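3.2 Dockside interviews and catch records

Skippers landing at Skakham and Plelter were asked to record every lobster brought aboard between the opening of the season and the end of July, including undersized animals put back over the side. Interviews were held in the harbour office at Skakham. 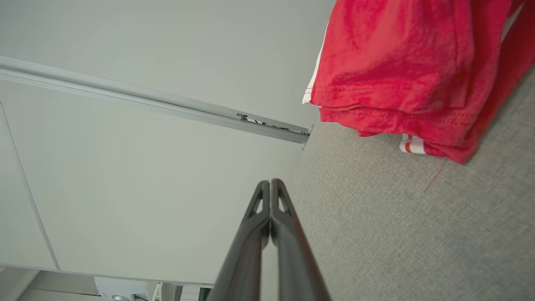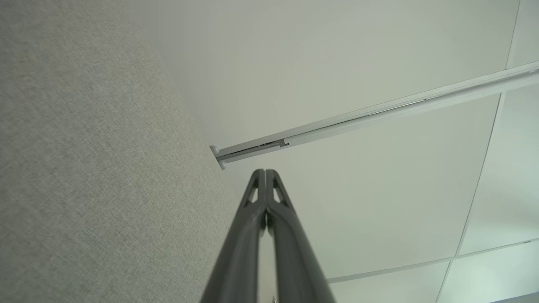

Figure 2. Grey woven fabric surface, shown in both views.

Of the 40 licence holders approached, 5 declined and 2 had sold their boats. The rest returned logbooks covering 2,000 trap hauls. Carapace length was measured with the gauge already carried aboard, so no new gear was needed. Egg-bearing females were entered in a separate column and released at the place of capture.

Entries without a haul position were left out of the catch rate estimates but kept for the size data. Skippers at Plelter fished deeper water on average, and their catches are reported separately in Section 4. Bait type was not recorded at either harbour.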